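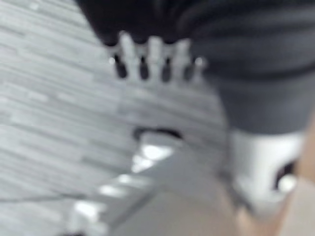
Winter Knits and Coats: sorting, brushing, packing

Posted 2015-12-25

Quick page, no time for a proper write up. The back room at the Pedard house got turned into a clothes room for the week and everything dark, heavy or woolly went through it. Coats, sweaters, blankets, the two big throws from the Ikonen cabin. 35 pieces in all, 17 of them sweaters. Did not expect that many sweaters.

More to come when the rest is sorted. Notes below are in the order we did things, more or less.

The charcoal pile
Biggest job by far. Dark gray shows every bit of lint, and half of these had been in the attic since last October. Shake outside first, then brush, then fold. If you brush first you just push the dust in. Learned that on the first coat.

Ribbed stuff
Cuffs and hems get brushed along the ribs, never across. Across looks fine for a minute and then it fuzzes. Go light near the seams. One hem was already coming down so that went in the mending bag.

Pilling
Worst under the arms and where a bag strap rubs. Flat on the table, pull the fabric tight with one hand, short strokes. Don't go over the same spot twenty times, you'll thin it out. The old brown cardigan is mostly pills at this point and got left alone.

Coats
Pockets emptied before anything else. Ticket stubs, 11 cents, a glove (left), cough drops stuck to there wrappers. Collars wiped with a damp cloth and left open overnight. Wide hangers only, the thin ones leave bumps in the shoulders.

Throws and blankets
Folded in thirds, then rolled. They take up a whole shelf any other way. The Plirklow blanket is 100 percent wool and gets its own cotton bag, no plastic. Label on the outside this time so no one has to unroll it to find out what it is.

The bins
Old Kovon bins from the garage, washed out and dried in the sun back in the fall. Lids still fit on most. Heavy things on the bottom, light on top, and a sheet of tissue between the dark ones and anything cream colored. Cedar blocks sanded a little so they smell again.

Mending bag
Three buttons, the hem, a lining that has pulled away at the armhole, one elbow. Will get done in January. Probably. The gray thread is nearly gone so that's on the shopping list along with needles and more tissue.

Left to do
Scarves, hats, the whole box of odd gloves. Also the hall closet which has not been opened and is being ignored for now. If you lent us a dark green sweater please say so, it doesnt fit anyone here and it's a nice one.

Give aways are in the paper bags by the side door. Take what you want before the weekend, the rest goes to the church sale.

Next page: shoes and boots

Back to house pages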